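Trormont 18 Push Sweeper — walk-behind, no motor

Shares 89 Comments 8

Back in stock as of 2018-11-07. Limited number, the May batch went fast and we had a waiting list all summer. If you were on it you should have an email already. Check the junk folder.

Quick version for people who just want the basics. Push sweeper for paths, drives, patios, small yards. Two side brushes at the front, one main roller underneath, hopper at the back. You walk, the wheels turn the brushes, stuff goes in the hopper. No gas, no cord, no battery to forget about. Made by Trormont, sold and serviced by us at Skumis.

Sweeping width is 18 inches with one side brush down, a fair bit more with both. Handle folds flat. Stands up on its end against a garage wall, takes up less room than a mower. One person can lift it into the back of a hatchback, empty. Don't try it full.

What it's good at

Dry leaves, twigs up to pencil thickness, grit, acorns, grass clippings, sand left over from winter. Gravel that has wandered off where it shouldn't be. Cigarette butts, if you have that kind of sidewalk.

What it's not so good at

Wet leaves in a thick mat. It will do them but slowly, and you'll be emptying the hopper every couple of minutes. Rake the worst off first. Long grass wraps round the roller — cut it off with scissors, don't pull. It is not a snow tool. People ask every year. No.

Surfaces

Works on asphalt, concrete, pavers, brick. Old rough asphalt is fine, just drop the brush height one notch so the bristles reach down into the pits. On smooth concrete bring it back up or you wear out the bristles for nothing. The height knob is on the left side, 8 settings. Most people find one they like and never touch it again.

Path edges are where the side brushes earn their keep. If you have grass running right up to the pavement, angle the sweeper in a little and walk slower. Litter that sits half on the verge and half on the path will get pulled in. The stuff further back in the grass wont, you need a rake for that.

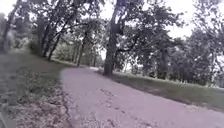

Park path in old asphalt, leaf litter along the verge. Try one notch lower.

Cracks and patched spots: the wheels are big enough to roll over most of it. A raised root lip will stop you dead if you hit it square, so come at it on an angle.

Brushes

Comes with the standard poly set, medium stiff. Good for nearly everything. We also sell the Liten soft set for pavers with loose joint sand, where the standard ones tend to dig the sand out and then you're buying more sand. Liten set fits the 18 and the older model with the green hopper. It does not fit the wide one. Please look at the plate under the handle before you order, we get a lot of these back.

Life of a set depends on what you sweep. Some 8 months for a customer doing a parking lot every day. Home use, years.

Hopper

Plastic, lifts straight out, one handle. Rinse it now and then and leave it upside down to dry. If it smells, you left leaves in it.

Assembly

Handle goes on with four bolts, wrench is in the box. Side brushes click on from underneath, arrow facing forward. If the brushes spin but throw everything outward you have left and right swapped. Very common, takes a minute to fix. Keep the box untill you've run it once.

Care

Store indoors if you can. Wipe the axle ends, one drop of light oil at the start of the season. Don't hose the gear cover. Pull string and hair off the roller before it works its way into the bearing.

Parts

All parts kept on the shelf: side brushes, main roller, wheels, height knob, hopper, handle bolts. Orders before noon go out same day, after that next working day.

Compared with the Yadav

We carry both so here goes. The Yadav sweeper is lighter and costs less. Smaller hopper, smaller wheels, fine for a patio or a short driveway that's in decent shape. On long paths or anything broken up you'll want the Trormont. Heavier to push at first, then you don't notice. Parts for the Yadav are slower to get, usually a week.

Shipping and returns

One box, ships ground. Big box, so tell us if it can't be left on the porch. Returns fine within the usual window if it's clean and has all the bits. Used brushes we can't take back.

Pickup from the Skumis counter is free, ring ahead so we can have it by the door. We can put the handle on for you while you wait, no charge, just ask.

Comments 8 Share this product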